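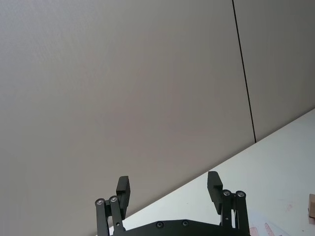

How to clean scuffs off a white worktable

White tabletops show everything. Gray rub marks from boxes, specks of grit, and pink or red ink that has come through a sheet of paper all stand out under even light. Most of it comes off with soap and water if you work in the right order. The steps are for smooth, sealed tops with a slight gloss. Don't use them on bare wood or on anything that has been waxed.

What you need

300 ml of warm water in a bowl
2 microfiber cloths, one for washing and one for drying
Dish soap
Rubbing alcohol
A white vinyl eraser
A soft brush

Step 1. Move boxes and loose paper off the part you are cleaning. Lift them. Cardboard picks up grit on the bottom, and sliding it is how most of the fine scratches get there in the first place. If a printed sheet sticks, peel it back slowly from one corner.

Step 2. Brush the dry surface toward the front edge. Spend a little extra time along the back, where the top meets the wall. Crumbs and packing dust collect there, and a wet cloth will turn them into a gray line.

Step 3. Add three drops of dish soap to the water. Wring the cloth out well and wipe in straight, overlapping strokes. Rinse the cloth when it starts to look dirty. Dry the top with the second cloth before going on – you can't judge a scuff on a wet table.

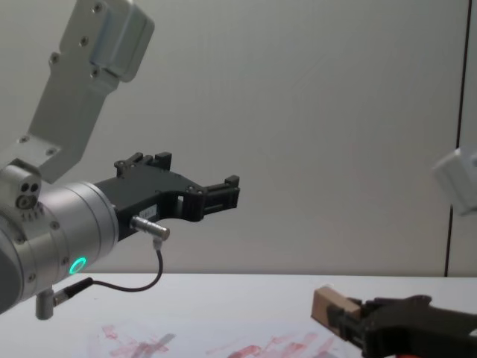
Arm and gripper, green light on.

Step 4. Rub what is left with the vinyl eraser, using light pressure. Dark scuffs from rubber feet and shoe soles usually lift this way. Brush the crumbs off as you go.

Step 5. For ink, put a little rubbing alcohol on a clean corner of the cloth and test it under the front edge first. If the finish stays the same, dab the mark from the outside in. Red inks tend to spread, so change to a clean part of the cloth after every few dabs. Keep alcohol away from open flames and open a window.

Step 6. Wipe once more with plain water and dry.

If a mark is still there

Run a fingernail across it. If the nail catches, it is a scratch, and more rubbing will only dull the gloss around it. Skip scouring powder and melamine sponges for the same reason. Yellow patches from old tape often need a second round of alcohol the next day.

We do our own tables on Friday, after the last boxes are packed.

Shabani Koech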